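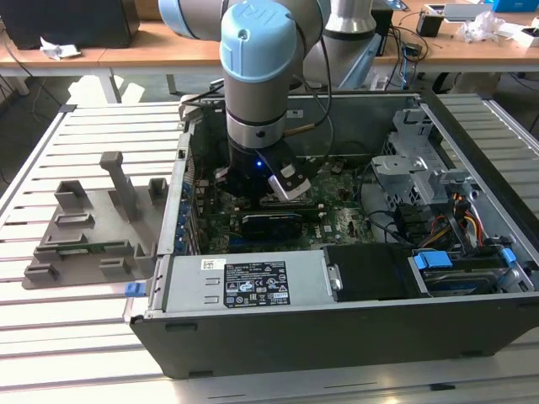

**How many demos before the arm learns to pick parts from a tray?**

We have 70 runs for training on desktop teardown and assembly. The policy reaches the tray fine, then closes its fingers a little to one side of the part. Do I need more runs, or different ones?

*Posted by pelline_bench*

**Gostmont**

Different ones first. Pockets in a printed tray all look alike from the wrist, so the model tends to learn a position. Our early set had the processor in the same holder every time, like yours with the white label up and the square pocket above it empty. Move the part between pockets and shift the tray - even 14 mm helps. Keep the failed grasps, but tag them. 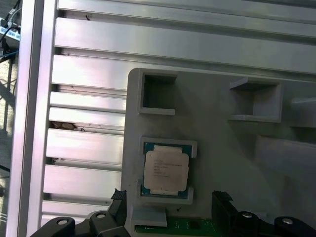

**Thoroddsen**

more data. we got to 1,516 and it just worked

**pernenden**

Check the wrist view at the moment of grip too. If the fingers hide the part's edges, add a fixed camera and record both. 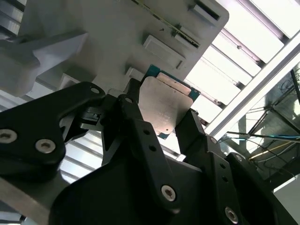 *Wrist view, metal plate and green board between the fingers.*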